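3.2 Garments, work surface and starting states

The garments used in the study were drawn from a pool of 627 items of everyday clothing collected through the Fothergill textile reuse center. Items with missing fastenings, large tears or heavy staining were removed before sorting. Of the remainder, 251 were knit tops of the kind a household folds most often, and these form the main set discussed in this section. The other items, chiefly trousers, woven shirts and small linens, are treated separately in Section 5.

Knit tops were divided by surface pattern into plain, printed and striped groups. The striped group is of particular interest to the present work. A stripe follows the cloth wherever the cloth goes, so that a bend in the line gives a direct reading of a bend in the fabric. On a plain garment the same information has to be recovered from shading alone, and shading changes with the lighting of the room. Oakley and Yeoman's earlier trials with plain towels met this difficulty repeatedly, and the striped group was enlarged for that reason.

All trials took place on a table covered with a single green cloth. The cloth was chosen after a short comparison of four coverings. A bare tabletop allowed light knits to slide when one end was pulled, and a white covering made the border of a white garment hard to trace. The green cloth gave adequate grip and a clear border for nearly all of the garments in the set. It was smoothed by hand at the start of each session but was not ironed, and slight wrinkles in it were accepted as part of the working conditions.

Each garment began in one of three starting states. In the flat state it was laid out with front and back aligned. In the half-turned state one sleeve or one side was folded under the body. In the crumpled state the garment was lifted at a random point, held briefly clear of the table, and released. The crumpled state accounts for 300 of the trials reported here. Figure 4 illustrates handling of a blue-and-white striped shirt.
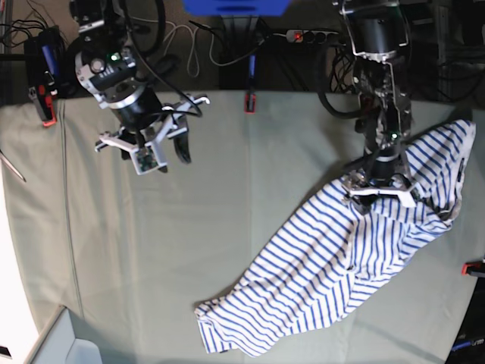
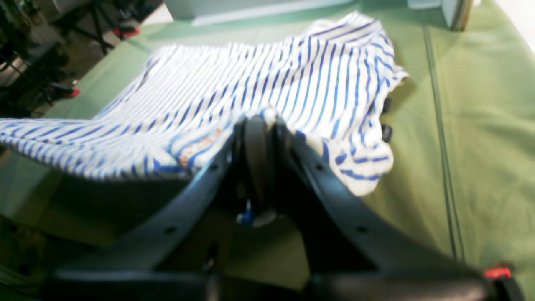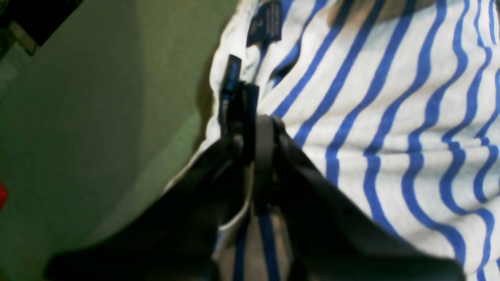 Figure 4. Striped shirt on the green table covering. The stripes bend and curve where the fabric is gathered or folded.

The first task in every trial was to establish which part of the garment was which. For this purpose the following features were recorded: the neckline, the bottom hem, the ends of the sleeves, the side seams, and any label. Two annotators marked the features independently, and differences were settled by a third reading. A feature that was hidden was marked as hidden, and no attempt was made to guess its position.

Labels proved more useful than had been expected. In most knit tops a label is sewn at the back of the neck, and its discovery therefore settles both the position of the collar and the question of front and back. Care tags are less dependable, as makers place them at differing heights along the side seam and some garments carry several. For the purposes of annotation, neck labels and care tags were given separate codes. Where the type could not be decided, the general code "label, type unknown" was applied. The wording on labels was not transcribed.

Hems were the most frequent source of disagreement. A hem that has rolled over on itself presents a thick, soft edge that resembles a sleeve end, and the two annotators differed on this point more often than on all other features together. The written guide was revised in April to require that a hem be followed for at least a hand's width before it was coded. Agreement improved after the revision, and the earlier trials were annotated again under the new wording.

Stripe direction was recorded as a further aid. Where stripes cross the body of a garment, a run of parallel lines without a sharp change of direction was taken as one continuous panel. A sudden change of angle between neighboring stripes was taken as a fold or a seam, and the annotators were asked to decide between these by looking for stitching. This rule was found to work well on regular stripes and poorly on stripes of uneven width, which were excluded from the comparison in Table 6.

Garments were washed once before entering the set and were not washed again during the study. Some softening of the knit through repeated handling is therefore to be expected, and trial order is included as a factor in the analysis that follows.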